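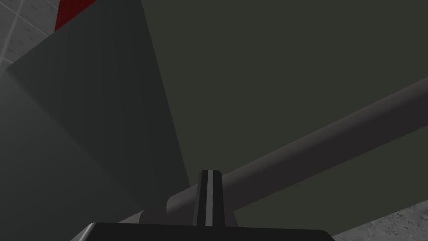
Gripper comparison thread. We've been running two finger sets in simulation before ordering either one for the real arms. The two candidates are the Drunden narrow finger and the Cutport angular pair. I'll post as I go through my notes.

Short version for people who don't want the whole thread: the narrow finger is better in tight spots, the angular pair is better on anything thick, and the wrist camera placement mattered more than I expected going in.

Setup. Two arms on one body, indoor rooms, randomized surfaces. The randomizer picks wall, floor and ceiling materials on its own, so the kitchens come out looking odd. Colors mean nothing in these tests. Please don't write to me about the floors.

Tasks are doors, drawers and panels. Half of them have a bar handle and half have to be opened by the edge. Both finger sets get the same list of rooms and the same start poses. 2283 episodes total after I threw out the ones where the physics blew up.

Bar handles first. The narrow finger goes in behind a round bar with very little clearance and doesn't need the wrist to be lined up well. The Cutport pair wants to come in square. If it's off by a few degrees one finger lands on top of the bar and the whole approach has to start over.

Once it has the bar, though, the Cutport holds it. The Drunden finger lets a smooth round bar roll. You see it in the joint logs as a slow creep in wrist angle while the door is swinging. Sometimes that doesn't matter. On a heavy door it does.

I raised friction on the fingertip to see if that fixed the creep. It helped, but the number I had to use was higher than I'd believe for any pad I've handled. I put it back to the default and left the creep in the results.

Edge pulls next. These are the panels with no handle, where you press the tip against the edge and work it out.
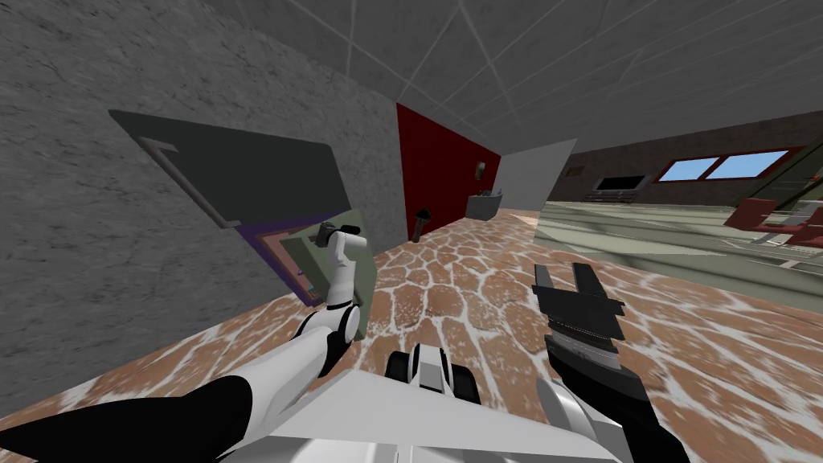

Low panels are the hardest group for both sets. The forearm has to come up at a slant, and an open door right above the work takes away most of the room for the elbow. 510 of the episodes are low edge pulls and they account for most of the failures.

The common failure is pressing too hard. The controller reads contact, keeps pushing, and the tip slides along the face of the panel until it's past the edge. Songül Kozan wrote a cap on the approach force and that took care of a lot of it. All numbers from here on are with her cap turned on.

Controllers. We tried the old position controller and the Solska impedance one. The Solska is easier on doors, where the arm has to follow an arc it doesn't know in advance. For drawers I couldn't tell them apart. It takes longer to tune. I spent 5 days on gains in January and I'm still not happy with the left wrist.

Cameras. One on the head, one on each wrist. The wrist view is very close, so a bar or a finger takes up a lot of the image and you get almost no context. Good for the last bit of an approach, poor for finding the handle in the first place.

The head view has the opposite problem. It sees both arms and plenty of the room, but on low work the robot's own parts take up a good share of the bottom of the image.

Policy with head only: finds the target, misses the grasp. Policy with wrist only: wanders. Both together was best on every task, and I don't plan to run the single-camera versions again.

One change that was worth making was moving the wrist camera back 41 mm on the narrow gripper. With the mount where it shipped, the finger hid the contact point on most bar handles. Farther back, you get some of the bar on either side of it. Cutport's mount was fine as is.

Someone asked about contact at the very end of a bar, near the cap or joint. Neither set likes it. The collision mesh there is a simple shape and the finger can catch on it in ways I don't trust. I flagged those episodes and kept them out of the bar handle scores.

Greer Tosh asked if we could put a different set on each arm. We can, the software doesn't care. Calibration is the annoying part, you keep two tool files and sooner or later load the wrong one. I did that on 2/25/22 and lost a full overnight run.

What we're ordering: one Drunden set and one Cutport set, a single pair of each, to go on the test stand in the Buenaventura lab. The real bar handles there are brushed steel and I want to know if the creep shows up on them before we buy more.

Still open: gloves or sleeves over the fingertips, and whether the force cap holds up with real sensor noise. If you have run the Solska controller with a cap like that, I'd like to see your gains.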